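How to Replace the Cabin Air Filter on a Fustia Wagon

Applies to left-hand-drive cars with the Bachmann heater unit. Allow 6 minutes per stage on a first attempt. 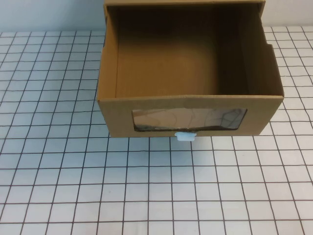
Before you start

Check the part number on the old filter if the car has had a heater swap. The standard element is 239 mm long. The Festholm trim level uses a thicker carbon element that does not fit the standard housing.

Tools: a Phillips screwdriver, a plastic trim tool, a flashlight and a vacuum with a narrow nozzle.

Turn the ignition off and remove the key. Set the air control to fresh air before switching off, so that the recirculation flap is clear of the housing.

Removing the old filter

1. Empty the glove box and open it fully.

2. Unhook the damper cord from the right side. Do not let it snap back behind the dash.

3. Press both side walls of the glove box inward until the stops clear the opening. Lower the box to the floor.

4. Remove the 3 screws along the lower edge of the filter cover. The one nearest the center console is shorter than the others and must go back in the same hole.

5. Release the upper clips with the trim tool and take off the cover.

6. Pull the filter straight out. Keep it level, or leaves and grit will drop into the blower.

Cleaning the housing

Vacuum the slot and the ledge below it. Do not use compressed air. If the floor of the housing is damp, check the cowl drain under the windshield before going further.

Fitting the new filter

Slide the new element in with the airflow arrow pointing down. Refit the cover, clips first, then the screws. Hand tight is enough; the plastic bosses strip easily. Raise the glove box past its stops and reconnect the damper cord.

Start the engine and run the fan through every speed. A whistle at high speed usually means the cover is not seated at the top left clip.

Service interval

Change the filter every April, before pollen season. On unpaved roads, inspect it every 3,000 miles.

Last updated Jul 19, 2025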